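Rillwood Swap Room: Frequently Asked Questions About Baskets
Last updated Mar 2, 2024

What is the basket shelf?

The basket shelf is the part of the Rillwood swap room where members borrow and return small plastic baskets. Most people take them for drawers, pantry shelves, bathroom cabinets and kids' desks. You don't need to bring a basket to take one. If you no longer want yours, bring it back clean and put it on the return side of the shelf.

Who can borrow?

Anyone with a Rillwood card. If you have moved here recently, ask at the front desk for a card. It takes a few minutes and you need to show your address. Cards from the old Sangkhawat branch are still good until September.

How many can I take?

Four at a time. If you are setting up a whole kitchen or a classroom, write to Anong Suksawat first and she will set a stack aside for you. Please don't send four family members in one after another.

Why only plastic ones?

We used to accept wicker and wire. Wicker is hard to wash well, and the wire ones rusted and left marks on people's shelves. Plastic baskets can go in a sink with dish soap. We still get asked for wicker and the answer is still no.

Slotted or solid sides?

Slotted baskets let air through and dry faster after washing, so they are the better choice for onions, potatoes, sponges, cleaning cloths and anything that goes in a bathroom. Solid sides are better for small loose items such as paper clips, seed packets, birthday candles and batteries. If you only have slotted ones, line the bottom with a piece of cardboard cut to size.

Do the colors mean anything?

Not on our side. You can take any color you like. A lot of members choose their own system at home, and the slotted rectangular baskets in red-orange and bright blue are an easy pair to tell apart, even from across a room.
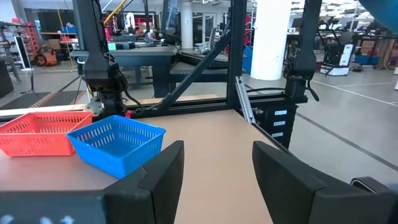 Montri Jitpraphai wrote in to say that color only works if you stop at two. He had five colors in his pantry and his family could not remember any of them, so he went back to one color for food and one for everything else, and it has stayed that way for a year. We agree with that, and would add that a label helps anyone visiting who has to find the tea.

What is the best way to label a basket?

Use a tag tied through one of the slots with string. Tape comes off in the wash and leaves a sticky patch. Permanent marker is a problem for the next borrower, so please don't write on the plastic. Blank tags are in the drawer under the shelf.

How do I measure before I come?

Measure the inside of the shelf or drawer, front to back and side to side, and then the height. Take a little off each number. Many baskets are wider at the rim than at the base, so always compare the rim with your measurement. There is a tape measure on a hook by the door if you want to check a basket before you leave.

Will they stack?

Empty baskets of the same shape usually nest inside each other. Full ones should not be stacked unless they have lids, and most of ours don't. Different makes rarely nest well. Jera and Stirnik baskets look alike but the Stirnik rim is a bit thicker and they jam together. If two are stuck, run warm water over the outer one and twist gently.

How should I clean a basket before returning it?

Shake it out over the trash, then wash it in warm water with dish soap. An old toothbrush gets into the slots. Rinse, turn it upside down on a towel and leave it overnight. Don't put it in the dishwasher, as some of the thinner ones warp.

What if one is cracked?

Bring it back anyway and tell the desk. A crack along the rim can pinch fingers, so we take those out of use. There is no charge. Please don't tape it up and put it back on the shelf.

Can I keep a basket for good?

Yes, if it is in use. We would like to hear from you once a year so the list stays current. At the last check there were 321 baskets on the list and 207 of them were out on loan.

Can I donate baskets?

Yes, if they are plastic, clean and in one piece. We accept up to 3 per visit because of space. Leave them with Boonmee Boonchu at the desk and not outside the door.

Where do I send a question that isn't answered here?

Put a note in the box at the desk or ask Kittipong Nuchit, who keeps this page. Questions about cards and opening hours go to the main office.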